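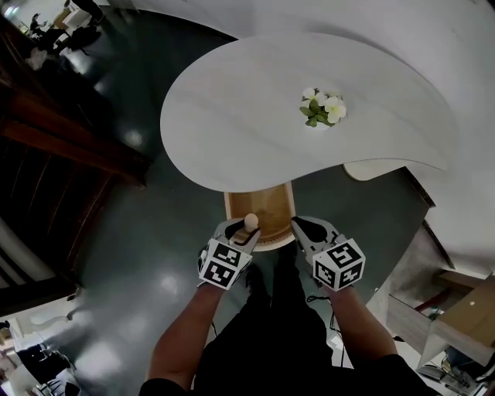
I've had the same argument with Leopoldo Ibarra since October, and I reckon I'm finally ready to have it in public. He thinks our next jump comes from a bigger policy network. I think it comes from fixing the boring stuff, and by boring stuff I mean timestamps, marker tracking and the replay viewer.

We use hand-held grippers with fiducial cubes at Jeltisham, and the pose of each tool comes out of those markers. Lovely when it works! But when I went back through 200 demos, 126 had a stretch where one cube dropped out and our filter just smoothed a path straight through the gap. The planner then learned that path as though a person had meant it. No amount of extra training is going to unlearn that for you, mate.
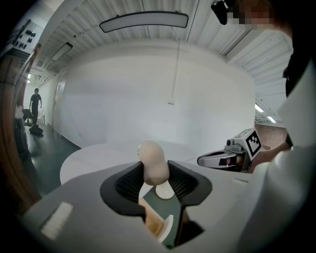 Pinch on a small beige piece, seen from the gripper's own camera.

Jaqueline Mendoza wrote a little checker called Greltby that flags those gaps before anything reaches training. It took her 2 arvos. I'd put it up against anything we bought compute for this year – and yes, I include the big Alvarado run, which I signed off on.

Leopoldo's comeback is that a good enough model shrugs off noisy poses. Maybe, with heaps more data than we've got. Until then I'd like the viewer to show me the raw track next to the smoothed one, and I'd like it before anybody touches the network again.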